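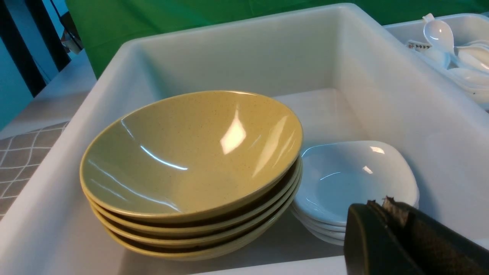 Week 5: Nesting, stacking and the crockery bin

Clearing crockery is the part of the course people expect to be dull, and every year it's the session that gets the most questions, so I've written these notes up a bit more fully than the others. We're talking about what happens between the table and the sink, or between the sink and the cupboard, when you've got a mixed lot of dishes and one or two plastic bins to put them in. The basic habit is like with like. Four yellow-green bowls go in one stack, the three square white dishes go in their own stack next to it, and the soup spoons live in a separate bin altogether. Get that into your hands early and most of the rest of tonight will feel like common sense.

I'll start with shape, which is where I always start (those of you who did the linen evening with me will be groaning already). A bowl that's wide at the top and narrower at the bottom will nest. Each one drops a little way into the one beneath, and what you see from the side is a set of rims with a thin gap between them. Those gaps are what I want you to look at. If they're even all the way round, the stack is sitting properly. If a gap is wide on one side and closed up on the other, something's in there - a bit of rice, a teaspoon, a folded napkin, once at Larbridge a whole lemon half - and you need to lift off the top ones and find it before you go any further.

Shallow dishes behave differently. They don't drop into each other very far, so the stack is short for the number of pieces in it and it'll slide about if you tip the bin. Square ones slide less if you line up the corners. It takes a second and I do wish more people would bother! A square dish turned a few degrees off the one below is resting on bits of rim, and the rim is the thinnest and most easily chipped part.

Now, mixed stacks. I know the temptation. You've got one square dish left over and there's a bowl right there with a nice wide top. Don't. It'll look fine standing still, and the minute you pick the bin up it'll rock, and a rocking dish on a glazed bowl makes a noise you can hear from the car park. Start a new stack, even if it's a stack of one.

How high? I say seven for bowls and five for dishes, and I'll admit these are my numbers and you won't find them in a book. I arrived at them at Premlow, where the shelves were low and anything taller caught on the way in. If your hands are small, go lower. You should be able to get your fingers under the bottom piece and your thumbs somewhere near the top rim without stretching. If you're steadying the stack with your chin it's too tall, and yes, I have seen it done.

A few words about the bin itself. I like a pale one with smooth walls and a good thick rim. Smooth walls wipe down quickly, pale ones show you what you've missed, and a thick rim doesn't cut into your fingers on the stairs. Put the heaviest stack in first and towards the middle, then bring the next one up against it so the two are just touching. Touching is good, wedged is bad. If you have to push, take it out again. Any big space left over gets a folded tea towel, and please use a clean one, as it'll be up against things people eat off.

Never lean a stack on the wall of the bin to make room for something else. It saves you a few inches and you pay for it when you put the bin down.

Spoons and other loose bits. Ceramic spoons look sturdier than they are, especially where the handle joins the bowl of the spoon. They can go in a small pile on their own, but keep the pile shallow and don't drop them in from a height. Lower them in, handles roughly the same way if you've got the patience. They don't go inside the top bowl of a stack, however handy that looks, and they don't go underneath anything.

On glaze. Shiny crockery is easy to check if you use the light. Tip the piece until the bright patch moves across it and watch the edges of the reflection: a smear shows up as a dull area and a crack as a little break in the line. Speckled glazes are the awkward ones, and a dark fleck in the glaze and a dried-on bit of dinner are the same size and the same colour, near enough. Use a fingertip. A fleck in the glaze feels smooth and a crumb doesn't.

Some of you asked last week whether this is any different for a big job. Not really, there's just more of it. The Pangilinan order was 1000 pieces and we did it in exactly this way, one shape at a time, all the bowls before anybody touched a plate. We finished with 94 bins and I labelled every one on the short end, which is the end you see when they're shelved. Label the short end.

For practice before next time: empty one cupboard at home, sort it by shape (not by colour, and not by what you use most), and put it all back in stacks within the limits I gave you. Check the gaps. Write down anything that won't nest with anything else and bring me the list, because odd pieces are what we're doing in week 6.

We're in the downstairs kitchen at Pedthorpe again, same time. Bring an apron and two tea towels.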